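2018-01-26
Posted by the editor of Small Purchases
Filed under: Desk stuff, Things I didn't need

I have never believed in handheld fans. Every August the shop near Honport station fills a basket by the till with them, and every August I walk past feeling superior. A fan that size moves warm air from one side of your nose to the other. That was my position for years.

Then the heating at work got stuck on. It's January, there is frost on the cars, and our floor feels like the inside of a bread oven. Facilities sent a man up from Lakow who looked at the thermostat for 11 minutes and went away again. So I bought a fan, out of season, reduced by 70 per cent, which ought to tell you how many people wanted one.

I've had it for 2 weeks. The box promised a "mountain breeze". I have been up mountains and I'd call it a polite draught. It helps if you hold it close to your neck, and it does nothing at all for anyone sitting next to you, whatever they claim when they ask to borrow it. The button is easy to find without looking, I'll give it that. I am less sure about the hooked bit near the bottom. It's meant to be a stand, but I don't trust it near a mug.

Would I buy another? Probably not at full price – and I still think the ones in the basket are a racket. But it has stayed out of the drawer so far, and most things I buy can't say that.

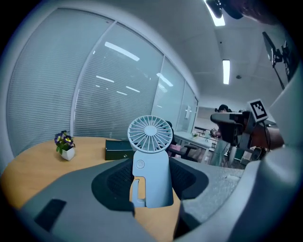
The pale blue fan, with the pansy-like flowers on the round table behind.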